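Fourteen months with the Usano shelving unit, and I still get asked about it more than anything else in the shop, so I thought I'd better write it up properly.

I bought mine to replace an old Damer that had started to lean. I run a parcel counter at the back of a stationery shop, and a lean is the last thing you want when people are forever coming in for their boxes! The Usano came flat, took me one evening and a pot of tea to put up, and cost 60 pounds less than the Rorkby that everybody recommends.
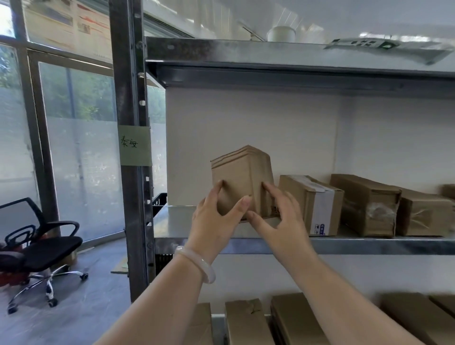
The thing I worried about most was the clips. They're little steel tabs that drop into slots on the uprights, and on the Damer they used to work loose if you so much as looked at them. Mine needed a good thump with a rubber mallet the first week (put an old towel over the edge first) and haven't budged. The instructions are poor, mind you. Step four shows the back brace upside down, and my friend So-yul Lim, who bought hers in April, did the whole thing twice before she rang me.

Depth is very good. A shallow shelf is a misery with parcels, as you end up stacking them on end and then can't read a thing. 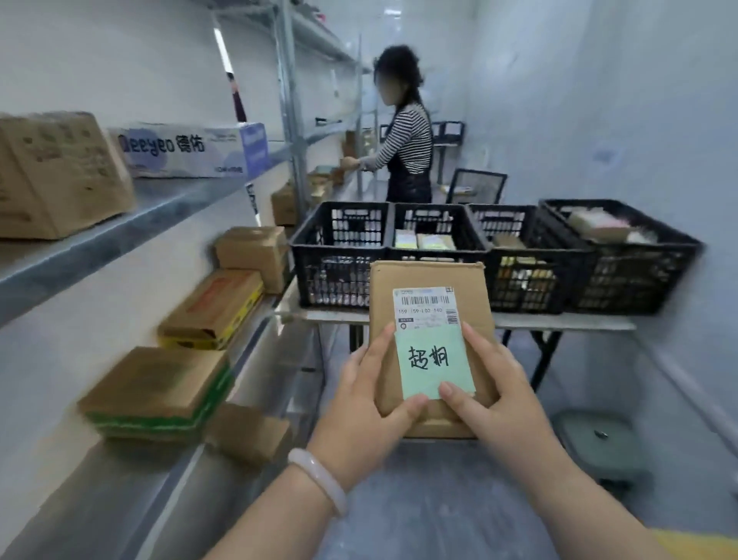 *Label and a sticky note marked 超期, for overdue.*

My one real grumble is the feet. They're thin plastic caps, and on a tiled floor they slide when you pull something heavy forward. I swapped them for rubber ones from Vuorinen, a pack of 20, and have plenty left over if anyone local wants a few. I'd also have liked a lip at the back – small things do like to go exploring down there.

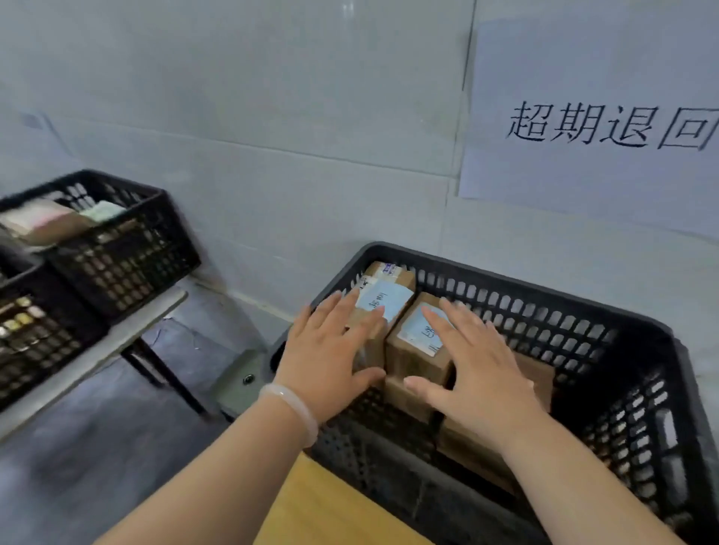

## Would I buy it again?

Yes, I would, and I've got my eye on a second one for the stockroom, where the wide version ought to fit with 27 millimetres to spare. I'll measure again before I order, having been caught out like that with a wardrobe.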